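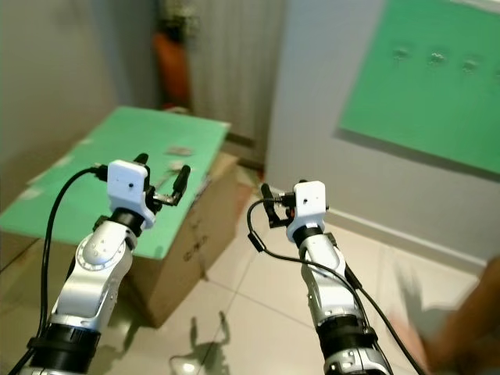
Tarık Baysal asked me on 20th March if the green board will stay on the cardboard box or if we plan to buy a real table. I told him it stays until the Josano order is closed. He thinks the box will not live so long, and that I should at least turn it before the side gets worse.

Notes on the bench:

- Height is 70 cm with the board on. Good for me, low for Cengiz.
- The side of the box is a little creased and has a dent near the bottom. I did not put more weight on it.
- White masking tape holds the board. One small piece near the back edge is curling, so I must press it again or cut a new one.
- Keys with the white figure charm, and the gray-white card with the metal ring, both lie on the board. They go back to hook 13 before we lock the room.

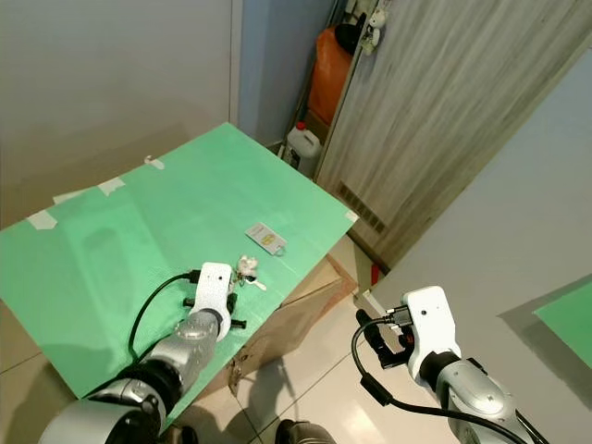

- New tape: ask Clumlow for the wider roll, order number 2312. The old one leaves glue on the green side - I cleaned it in December and it took me a full morning.
- Cengiz wants to try a second box inside the first one. We did not decide yet.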